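Notebook, textile conservation bench, Mutiso store
May 4, 2025

Wash-fastness and shrinkage, cotton ticking, continued from the last entry. Sunday, so the building was quiet and the water pressure was steady for once.

Purpose is still to settle whether the replacement ticking from Jallach can go against the old wool covers without bleeding. Lucinda wants an answer before the August rehang. The old stock (Plallero, discontinued) never gave trouble, but there isn't enough left to line more than a cushion.

Set-up
Strips cut along the warp, edges overlocked in undyed polyester. Each strip basted to a piece of multifibre adjacent fabric on one short side only. Bath of deionised water with non-ionic detergent at the usual concentration, made up fresh. Bath temperature 40 °C for the first group and 70 °C for the second. The second is well past anything we would do to an object. It's there to show where the dye gives up.

Ottar queried the detergent last week. I have gone back through the bottle log and it is the same lot we used for the linen series, so results should compare directly. The lot before that was the cloudy one and I've moved it to the disposal shelf with a label on it. Please don't put it back.

Results, 40 °C
No staining on the wool, acrylic or polyester bands. Very faint grey on the cotton band, which I put at 4-5 on the grey scale. Mei read it separately and gave it 4. Change in colour of the strip itself: none that either of us could see under the D65 lamp. Rinse water clear on the first change.

Results, 70 °C
Cotton band stained, 3. Nylon band stained, 3-4, with a slight brown cast that I don't like. A brown cast out of a black dye suggests a mixture with one component less well fixed than the rest. Wool band 4. Rinse water took 8 changes to come clear. White areas of the strip have gone dull next to the control, though the line between colours is still sharp under the loupe.

Shrinkage
Warp direction is where it moves. Marked distances were measured before washing and again after conditioning overnight at 50% RH. The 40 °C group lost 2% in the warp and nothing measurable in the weft. The 70 °C group is still conditioning and I'll read it tomorrow. One strip in the first group dried with a skew and I've left it out of the figure. It had been hung by one corner, my error. Dry flat on the screens from now on, both groups.

Yolanda asked whether we should pre-wash the whole bolt or just the lengths as cut. Pre-wash as cut. The bolt won't go through our tank without folding, and a fold line set into ticking at temperature is very hard to get out again. Lengths should be cut with the shrinkage allowance added in the warp and squared up afterwards.

Handling notes
The ticking has a stiff finish as supplied and gives a false idea of how it will hang. After one wash the finish is gone and the cloth drapes much more easily, but the cut edge also frays faster. Overlock before the first wash, without exception. Pins leave visible holes in the finished cloth until it's wetted out, so use clips. 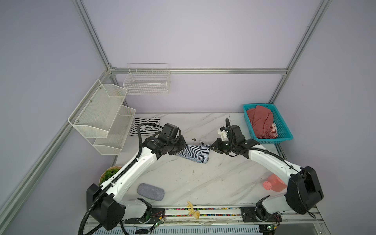
Stripe alignment across a join is the other problem. With the repeat as it is, an error of one yarn at the start is obvious by the end of a long seam. Trinity's method is to baste from the middle outwards and check against a steel rule at every hand's width. Slow, but the only seams I haven't had to unpick were done that way.

Costs
Grolum have quoted 888 dollars for the full quantity in the same construction, undyed weft, delivered. Jallach haven't replied on whether a second order would come from the same dye lot. I won't sign off on a split order without that in writing, given the nylon result.

To do
Read the 70 °C group for shrinkage.
Repeat the 40 °C test with wool cover fabric in place of the multifibre, wet contact overnight.
Spot test for the brown component. Ask Ottar if the TLC plates are still in date.
Order more multifibre, we're down to the last half metre.
Recalibrate the hygrometer in the conditioning cabinet. It is reading high against the one on the wall.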